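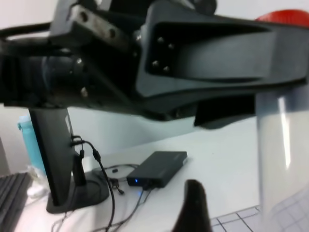
Variable star people, gather round – I've been dying to write this thread! 🧵

1/ Back in August I started following a faint red giant in the Utach survey fields. The survey software had it filed as a constant star. It is so very much not constant.

2/ Su-chen Sin spotted it first, flipping through old light curves over lunch. She sent me one plot with three question marks and I lost the rest of my afternoon (happily).

3/ We pulled every brightness measurement we could find. 571 of them made it through the quality cuts, and when you fold them on a period of 38 days you get this gorgeous lopsided wave. Slow climb, quick drop, little shoulder on the way down.

4/ That shoulder is what keeps me up at night. Hubert Grabner thinks it's a companion star stretching the giant into an egg shape. I lean toward pulsation. We've argued about it through eight drafts and I love it.

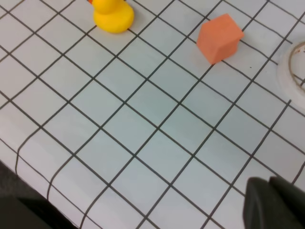
*Grid lines on a white surface, seen at a slant.*

5/ How do you settle it? Spectra! If there's a companion, the giant should swing toward us and away from us on a nice regular schedule. Pulsation moves the surface too, but the color changes should give it away.

6/ So we asked for time on the Kwok telescope – and we got it!! First spectrum is already in. The lines are sharp and deep and I may have cheered out loud at 3 a.m.

7/ One spectrum can't tell you about an orbit, so please don't ask me who's winning yet. We need good coverage of the whole cycle, and clouds get a vote.

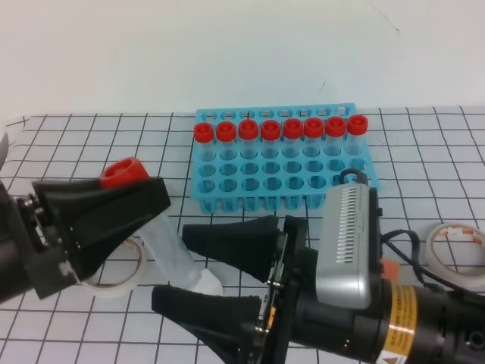 ## Want to help?

8/ If you have a backyard scope and a filter set, we'd love your brightness measurements. Even one point per clear night is great. Send the time, the filter and your comparison stars.

9/ Finder chart goes up tomorrow morning. Ask me anything about red giants in the meantime, I'm wide awake!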